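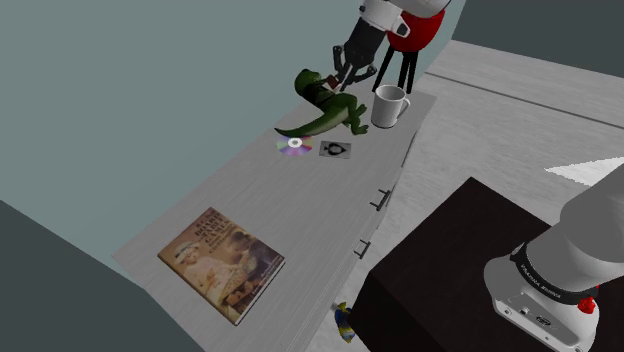
Where should a bar handle go on a wide drawer front?

Center it across the width of the front. On the vertical, put it on the centerline for a shallow drawer and on the upper third line for a deep one, and use the same rule for every drawer in the run.

The rest of this page covers marking, drilling and fitting. The worked example is a Landeg front 994 mm wide, 300 mm high and 16 mm thick, with a handle that has 200 mm between screw centers. Substitute your own sizes. Work in millimeters even if the rest of the kitchen was laid out in inches – nearly all bar handles are made to metric centers.

## Tools

- Steel rule and combination square
- Sharp pencil, low-tack masking tape
- Center punch or awl
- Drill with 3 mm and 5 mm brad-point bits
- Two clamps and a scrap board with a flat face
- Hand screwdriver

## Marking out

1. Measure the handle first. Lay it face down and measure from the center of one threaded hole to the center of the other. Do this even if the size is printed on the bag.
2. Run a strip of masking tape across the front where the holes will fall, and a second short strip down the middle.
3. Measure the full width and halve it. 994 gives 497. Mark this from the left edge, then check it from the right. If the two marks differ, split the difference.
4. Take half the screw spacing off each side of the center mark. For 200 mm centers the holes are at 397 and 597 from the left edge.
5. Set the combination square to the handle height and strike a short line through both marks from the top edge. For a 300 mm front on the upper third line, that is 100 mm down.
6. Measure between the two crosses. If you don't get the screw spacing exactly, find the error before going on.
7. Punch both crosses lightly.

For a front with two handles, divide the width into four equal parts and center one handle on each of the outer quarter lines. On the example front the quarter lines fall at 248.5 and 745.5.

## Drilling

Remove the front from the drawer box if it is a separate panel. Clamp the scrap board tight against the back face, directly behind the hole positions. A gap of even a millimeter here will let the veneer or melamine break out.

Drill a 3 mm pilot from the show face, straight through into the scrap. Follow with the 5 mm bit at medium speed and light pressure. Hold a small square against the face next to the bit if you don't trust your eye. Clear the chips before withdrawing.

Peel the tape off back over itself, slowly, at a low angle. Pulled straight up, it can lift the edge of a paper foil.

## Screw length

Most handles take an M4 machine screw. The length you need is the total thickness of material plus 6 to 8 mm of thread in the handle.

| Construction | Thickness | Screw |
|---|---|---|
| Front only | 16 mm | 22 mm |
| Front plus 12 mm box panel | 28 mm | 35 mm |
| Front plus 16 mm box panel | 32 mm | 40 mm |

The screws packed with Sturkitz handles are 25 mm with a break-off groove. They bottom out in the shorter models when used on a front alone. Fit a washer under the head or cut the screw down.

## Fitting

Start both screws by hand and run each in four or five turns before tightening either. If the second won't start, don't force it. Open that hole to 5.5 mm from the back and try again. The foot of the handle will cover it.

Tighten with the hand screwdriver until the feet seat, then a further eighth of a turn. A driver will crush particleboard before the clutch slips.

## Repeated fronts

For more than three fronts, make a template. Use a piece of 6 mm hardboard with a batten glued along the top edge as a fence and a centerline drawn on both faces. Mark the template with the handle model and which way up it goes. Line it up with the center mark on each front, clamp, and drill the pilots through it. Replace it when the holes begin to wear oval.

*Prys Voyle, revised March 2022. Screw table checked by Nuala Tierney.*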